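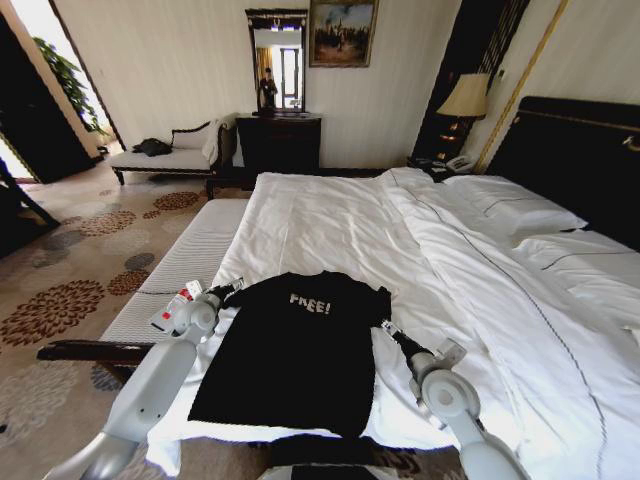

Nimmt uns der Roboter auf der Etage die Arbeit weg? Bei uns im Haus hat er bisher vor allem die Reihenfolge verändert, in der wir sie machen, und das ist mehr, als es klingt.

Ich arbeite seit vielen Jahren im Housekeeping, inzwischen im Breravent, und weil mich so viele von euch danach gefragt haben, schreibe ich es jetzt mal in Ruhe auf. Wird ein paar Posts lang, holt euch einen Kaffee!

Angefangen hat es mit dem Projekt Misance. Auf dem Zettel im Pausenraum stand etwas von »Entlastung bei wiederkehrenden Handgriffen«, und wir haben uns alle angeschaut und dasselbe gedacht. Wer früh um sechs Betten bezieht, liest so ein Wort eben anders als jemand im Büro.

Gemeint waren Wäsche und Kleidung: Teile glattlegen, Ärmel fassen, falten, weglegen. Lauter Kleinkram, bei dem man sich aber ständig über ein viel zu niedriges Bett beugt. Mein Rücken hat dazu eine sehr klare Meinung – und die ist freundlicher, als ich selbst am Anfang war.
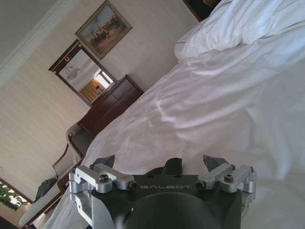 Was sich für uns geändert hat, ist erst einmal der Plan. Früher hatte ich mein Zimmer und meine Ruhe, heute stimmen wir uns zu zweit ab, wer wann wo drin ist. In der ersten Woche hat mich das wahnsinnig gemacht, das gebe ich gern zu.

Dann die Schulung, 8 Stunden, bezahlt und in der Arbeitszeit. Darauf hatten wir bestanden, und ich würde es jedem Team raten. Die Leute von Tovonix waren geduldig und haben auch die Fragen beantwortet, die ich mir vorher dreimal verkniffen hatte.

Schwierig finde ich bis heute, dass die Feinheiten, die wir im Kopf haben (wie eine Decke fallen muss, welcher Gast sein Hemd lieber auf dem Bügel hat), plötzlich jemand aufschreiben soll. Das haben am Ende wir gemacht, abends, mit viel Kuchen. Ein bisschen stolz bin ich darauf schon.

Offen ist noch, was mit den Stunden passiert, falls wirklich welche frei werden. Ich hätte sie gern für die Grundreinigung, für die nie jemand Zeit hat. Im Samarakoon wird das wohl gerade genauso diskutiert. Falls hier jemand von dort mitliest: Schreibt mir doch, wie ihr es regelt!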